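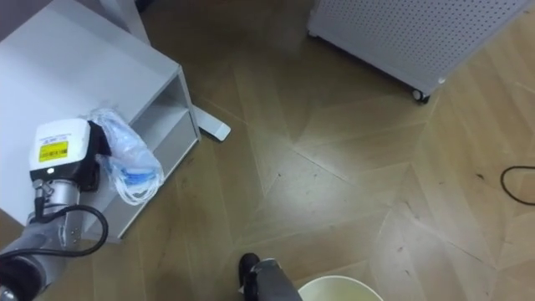
Storage and Small Spaces > What do you put on the low white shelf?

siiri_luik
Posted 7:40 pm
Hello all, long-time reader, and I finally have a question of my own. I've got one of those low white shelf units, two open compartments one over the other and a nice flat top, and for the life of me I can't decide what goes in it. It's been bare since July. Meanwhile everything I carry in gets set down on the top (you know how it goes), and lately it's a clear plastic bag of light blue things with white strings. My husband Deividas says to leave the bag there because at least we can find it. I say the shelves are right underneath, so let's use them! What would you all do?

mockus_attic
Posted 7:58 pm
Welcome, Siiri! I'm with your husband, I'm afraid. We keep our grab-and-go things on top of ours by the door, and I haven't hunted for anything in years. Put the heavy, boring stuff down below and let the top be useful.

PattyInGukstead
Posted 8:15 pm
Oh, I have to disagree with Mockus, and I say it with love. A clear bag on a shelf top slides, sags over the front, and then one day it's on the floor and you're picking things up on your hands and knees. I bought 2 lidded bins from Flimora, plain white ones, and they went straight into the openings with room to spare. Measure first, though. My first pair was 375 mm deep and stuck out like a tongue, so back they went.

mockus_attic
Posted 8:22 pm
Bins with lids are where things go to be forgotten, Patty. I found mittens in ours from when my daughter was 7, and she drives now.

mamel_knits
Posted 8:51 pm
Could you two meet in the middle? An open basket on the upper shelf, no lid, and tip the bag right into it. You still see everything when you walk by, and the top stays free for a lamp or a plant. I'd keep the lower one for shoes, but I have a lot of shoes.

siiri_luik
Posted 9:30 pm
Mamel, I like that very much, and I think I have an old bread basket that might fit if I turn it sideways. Deividas has read all this over my shoulder and wants it noted that he has one vote on his side. Shoes on the bottom is still under discussion. Patty, did your Flimora bins come in a shallower size?

PattyInGukstead
Posted 9:44 pm
They did, hon, I'll go look at the sticker on mine and post it in the morning.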